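Jul 1, 2019 - Jerkanora today released results from Droro, its study of how well robots learn from hand-held grippers. The policy handled cloth in nearly 100 trials across 9 homes. Lead author Teresa Malinowski is not celebrating.

"Cloth forgives a sloppy grasp," she said. "I'd want 1,000 trials before I trusted the number."
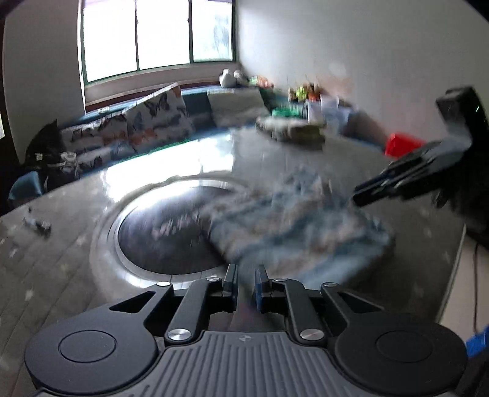

*Two grippers and a crumpled cloth on a living-area table.*

Amedeo Cattaneo of Zeller, who reviewed the method, wants it rerun with new operators - in December at the earliest.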